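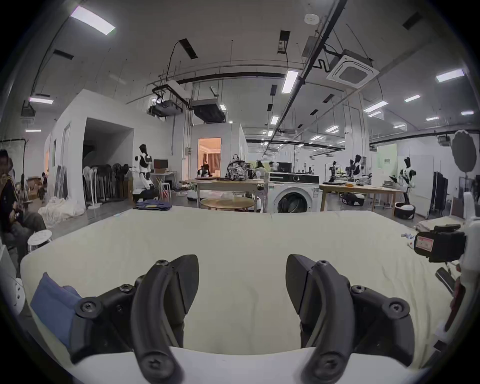 From: Stijn Desmet
To: Ellbridge floor list
Subject: Re: [ellbridge-floor] The bed is becoming a desk
Time: 4:32 pm

Renato Palma wrote:
> Can we please agree what the big bed is for? I went over with an armful
> of blue things to fold and there was nowhere to put them down. Pens,
> paper, batteries, somebody's phone. I ended up folding against my
> chest like a man in an airport.
>
> Also, the folded stack is on the floor again. I don't mind where it
> lives but I would like it to be somewhere that isn't the floor. We wash
> these things.
>
> And does anyone know what became of the second Lobo basket? I had 2 in
> January and now I have the one with the bad handle.
>
> Renato

Renato, I am with you on nearly all of this, and I say so as a person who has put a pen on that bed.

The trouble with a bed in the middle of a big room is that it's the largest flat thing anyone owns. You walk past with something in your hand, the phone rings, down it goes. We have a perfectly good wooden table and a round one right next to it, and they fill up first, so then the overflow moves to the mattress and settles in. There's a backpack on the table as I write. It has a nicer spot than the laundry does. 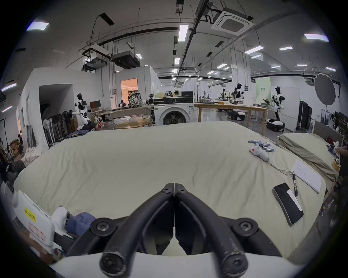
The batteries are the part I would like to be strict about. They roll, they get into the folds of the sheet, and then the sheet goes in the washer with a passenger. I'm not having that conversation with the Wastia repair man a second time. He charged us for the visit and then for the sympathy. So loose batteries go in a tub with a lid, and if you don't have a tub, come and get one from me. I have 20, for reasons to do with soup.

Phones and notes I can be more relaxed about, except that paper on a cream sheet is very hard to see until you've sat on it.

What I would propose:

Big bed (cream sheet): folding only. Clear it when you start and clear it when you stop. If the sheet is wrinkled, pull it tight before you fold, or every shirt comes out with the same wrinkle and we all look related.

Other bed (olive sheet): things waiting to be put away. Tape and tools can stay there for an afternoon. They can't move in.

Folded stack: table. Whoever owns the backpack, hang it up please.

Bundled whites: to the washer or to a basket. A bundle on the floor is a decision somebody else has to make.

On the basket, I believe it went to Flanden with the curtains and never came back. I'll ask. If they deny it I will describe the handle to them, at length, until they give in.

One place I part ways with you is the folding itself. You do the shirts in thirds and I do them in half and half again, and the stack leans where your territory meets mine. I'm willing to switch to thirds if you'll stop refolding my towels while I'm still in the room.

Stijn

--
ellbridge-floor mailing list
To leave the list, write to Renato. He will ask why.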